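Edbridge repair scheme says old office PCs are worth saving. The numbers are thin

June 8, 2020

A refurbishing program in Edbridge wants the town to stop sending old desktop computers to the shredder. Its backers at Alell, a parts reseller, say most retired office towers have years left in them. They may be right, but the case they have published so far does not prove it.

The program took in 101 desktops from offices and schools beginning in January. According to Alell, 38 have gone back into use. The company has not said how many of those needed only a wiped drive and how many needed real work, and the two are very different jobs with very different costs.

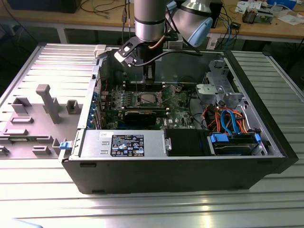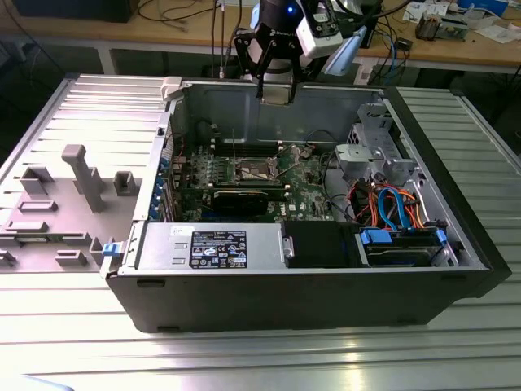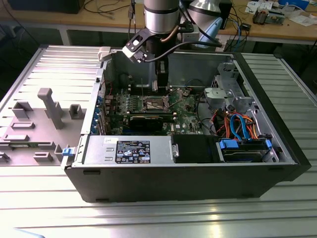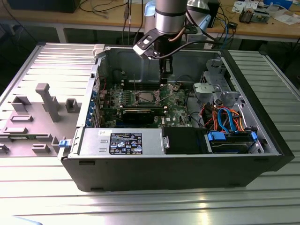
A Dell tower on its side with the side panel off and the processor socket bare.

Bomley Reporter, Vol. 5, No. 2

Big office towers like the Dell are the easy end of the trade. The side panel comes away, and the drive sits in a bay with blue plastic clips. A graphics card in a slot is a part with some resale value. None of this tells a buyer whether the board still works, and a machine without a processor is a box of spares until somebody pays for one.

Alell says it will sell finished machines through Căpraru, a secondhand shop in Bomley, with a warranty "to be confirmed." That phrase has been in its handouts for months. The price list is also missing. A family shopping for a homework computer will want both before handing over any money, and will want to know if the thing can run current software.

The town has been asked to help pay for a second year. It should first ask what happened to the computers that did not make it back to a desk. Alell says they were "harvested for parts" but has released no list of what was kept and what was scrapped.

The company says a fuller report is on the way. It gave no date.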